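Bueno, prometí contar en qué ando metida con Pullelau y llevo desde mayo haciéndome la loca. Ya es junio, así que abro hilo. Va de software, de simuladores y de una semilla que me ha quitado el sueño. 🧵

Contexto rapidito para quien llegue nuevo: Pullelau es nuestro planificador de movimiento para manipuladores móviles en interiores. Le das un mapa local de obstáculos y un objetivo, y te devuelve una trayectoria para base y brazo a la vez. O te devuelve un error con muy malas pulgas, según el día.

Antes de que toque un robot de verdad, todo pasa por Voyle, que es nuestro simulador. Cada cambio en el planificador lanza 100 episodios en habitaciones generadas por semilla: paredes, suelo, muebles y cacharros colocados más o menos donde le apetece al generador.

Y casi siempre va bien! El panel se pone verde, me hago un café, fusiono la rama y a otra cosa. Hasta que apareció la semilla 2041.

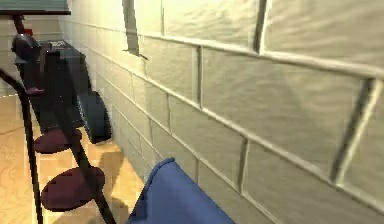
La 2041 en Voyle. El soporte de varillas con los discos granates, mi archienemigo.

Fijaos en lo finas que son esas varillas negras. Y detrás hay un bulto casi del mismo color, pegado a la pared. Para una persona ya cuesta un poco decir dónde acaba una cosa y empieza la otra, pues imaginaos para un segmentador entrenado sobre todo con mesas y cajas.

Lo que pasaba: el módulo de percepción (se llama Branon, lo heredé con nombre y todo) juntaba soporte y bulto en un único obstáculo gordísimo. El planificador veía un muro donde había un hueco y contestaba "sin solución" en dos milisegundos. Rapidísimo, eso sí.

Yo, muy lista, bajé el umbral de agrupamiento. Resultado: los discos salían como dos objetos flotando en el aire y las varillas desaparecían enteras del mapa. Ahora el planificador estaba encantado de la vida y proponía meter el codo por en medio del soporte. 🙃

Aquí perdí una tarde entera mirando el sitio equivocado, os lo cuento por si le ahorra el disgusto a alguien. Estaba convencida de que era culpa de la rejilla de ocupación, que el vóxel era demasiado grande. Lo reduje. Lo volví a reducir. El portátil sonaba a secador de pelo y las varillas seguían sin salir.

El problema estaba antes. Branon filtra los puntos de profundidad que tienen pocos vecinos, para quitar ruido. Una varilla fina y curva es, para ese filtro, ruido con buena presencia. Se la cargaba antes de que llegara a la rejilla, así que daba igual el tamaño de vóxel que pusiera yo después.

La línea en cuestión, para los curiosos:

min_vecinos = 30

Treinta! Fijo, para cualquier distancia y cualquier forma. No hay comentario, no hay test, el commit dice "ajustes". El commit es mío. Sigamos.

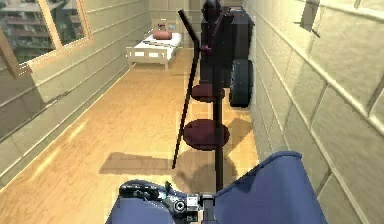 Así que me puse a reescribir el filtro en dos pasadas. La primera mira la distancia: cuanto más lejos está un punto, menos vecinos le pido. La segunda busca estructuras alargadas entre lo que se iba a tirar y, si varios puntos descartados se alinean en una curva suave, los rescata y los manda al mapa marcados como "obstáculo delgado".

Esa etiqueta es lo que más me gusta del cambio. El planificador ahora infla los obstáculos delgados con un margen propio, y ya no tengo que engordar la habitación entera para que el brazo no roce una varilla. Con el margen global de antes, los pasillos estrechos quedaban cerrados y se acabó el episodio.

Otra cosa que cayó por el camino: los puntos del propio robot. Si el brazo entra en la vista de la cámara hay que quitarlo de la nube, o el planificador se asusta de sí mismo. Lo hacíamos con el modelo rígido, sin contar las fundas azules, que abultan más que la pieza de debajo. O sea, un anillito de obstáculo fantasma pegado a la muñeca. Precioso todo.

Para eso de momento hay un apaño: una máscara un poco más generosa alrededor de los eslabones. No me convence nada, porque si algo real se acerca mucho a la muñeca también se borra. Lo suyo sería sacar la máscara del render de Voyle con las fundas puestas y comparar. Está en la lista, con letra grande.

Números? Todavía no doy ninguno. La 2041 ya la planifica sin atravesar nada, pero una semilla es una semilla y me conozco. Esta noche dejo la tanda completa corriendo y mañana miro cuáles se han roto por culpa del filtro nuevo, que alguna habrá.

Me preguntabais en el otro hilo si lo vamos a abrir. El filtro sí, en cuanto le ponga tests (esta vez sí, lo juro). El resto depende de Pratum, que es donde trabajo, y ahí yo pinto lo justo.

Y una duda para quien ande en percepción: cómo tratáis vosotros las cosas finas y oscuras delante de cosas oscuras? Solo profundidad, o mezcláis color? Probé a meter bordes de la imagen RGB y con las juntas de la pared me salían obstáculos delgados por todas partes, un festival. Se aceptan papers, trucos y consuelo.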